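4.2 What the success rate hides

The student teams reported success on 221 trials of the fruit transfer task, and we think the number flatters them. Hauser's group, using the Treltero planner, began nearly every run from a layout like the one in Figure 3. A policy that has learned little more than "reach left, then move right" would score well on it. When Ortner moved the basket for 30 further trials, two of the three teams lost most of their advantage over the scripted baseline.
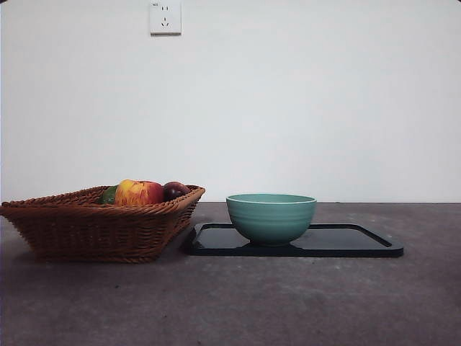 Figure 3. Tabletop layout with fruit in a woven basket and a teal bowl on a black tray.

We also doubt the scoring. Teams graded their own runs, and a fruit that touched the rim of the bowl and rolled off was sometimes counted as placed. Regrading 40 runs from the Saturday session changed the ranking of the top two entries. The course handout did not define a placement at all.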